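Last updated: April 29, 2024

From: Ysaline Rolland
To: shop-robotics list
Subject: Re: [shop-robotics] wrist mount and finger length

Gergely Virág wrote:
> I'm at the point of printing fingers for my own arm and can't decide
> on length. Did you stay with the short ones? Also, is your wrist
> camera looking straight down or tilted? Mine sees mostly its own
> bracket. Last question, what are you using for the serial link, the
> Gilchrist board or something else?

Gergely,

I stayed with the short ones. The long set flexed too much when the servo closed hard, and I broke one in March at the screw boss. The short ones have held up through 457 grasp cycles by the log. I did reprint the left one after Szabolcs noticed the mounting holes were off.

The camera is tilted forward a little. I started with it straight down and had the same trouble you have, all bracket and no table. Loosen the two screws on the clamp, tip it until both jaws sit along the bottom of the picture, and tighten again.

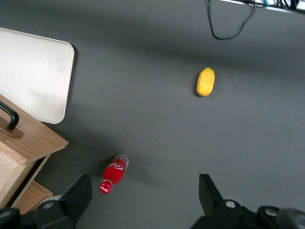
Finger spacing matters more than length, in my experience. I set the open width from the widest thing I plan to pick up and then add a bit for aiming error. With the jaws open I want to see both faces and clear table between them, and I want the nearest object to show up ahead of the tips. The Coke bottle on its side is the one I tune against. It lies at an angle to the jaws, so the wrist has to turn before it closes. The yellow piece farther back is a simpler target and I use it to check reach.

The link is the Gilchrist board, yes. It runs at the default rate. I had dropouts until I shortened the cable, and I have not seen one in 196 runs after that. If yours is the older revision, check the ground pin first.

Ohemaa asked off list for the finger files. I will put them in the shared folder under Ledora, with the screw lengths in the notes. Print them flat with the jaw face down.

I still need a better way to keep wiring off the far side of the table. Suggestions welcome.

Ysaline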